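12/01/2025

Water meter read 3057 at breakfast. Last reading, taken before the holidays, was 2853, so the difference is 204 kilolitres on the shared line. The Clundora side of the property accounts for most of it, as it should in January. No evidence of a leak. I closed the main valve for an hour while I ate and the dial did not move.

Spent the morning on the sourdough trial. The starter from the Drukatard kit has been on equal weights of flour and water since the second week of feeding. It now doubles between the early feed and lunch, then falls. The rye batch rises faster but collapses sooner and smells more of vinegar. I will keep the wheat line and let the rye go.

Dough for today: 500 g flour, 350 g water, 100 g starter, 10 g salt. Mixed by hand, rested, folded four times at half-hour intervals. The kitchen was warm and the dough slackened early, so I skipped the last fold and shaped it straight away. Surface tension was poor on the first attempt. Left it on the bench for a quarter of an hour and shaped it again, tighter, with less flour under it.

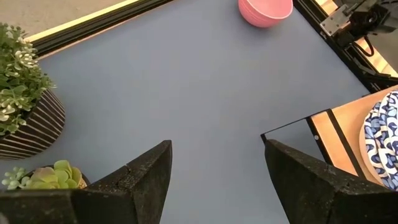 Pink bowl on the blue table.

Final proof was in the fridge until mid-afternoon. Baked in the covered pot, lid off for the second half. Finished weight 865 g, a loss of just under 10 per cent against the dough. That is lower than I want. The crust softened within the hour, which agrees with the weight. Next loaf gets another ten minutes uncovered and I will weigh it again. The crumb was even near the base and tight under the top crust — probably the second shaping.

The Montecinos flour is nearly gone. The replacement bag is from Josevik and has a higher protein figure on the label, so the water will need to go up. I will start at 360 g and adjust by feel. Changing the flour and the bake time in one loaf is bad practice, so the bake time goes first and the new bag stays shut until the old one is finished.

Oven check, done while it was hot: dial set to 250, probe on the middle rack settled at 268. Same direction of error as last winter, but larger. Wrote the offset on tape and stuck it beside the dial. The door seal is flat along the lower edge and should be replaced before I trust any numbers from it.

Fed the starter at nine. Jar is on the top shelf with the lid loose. Still need to order the seal.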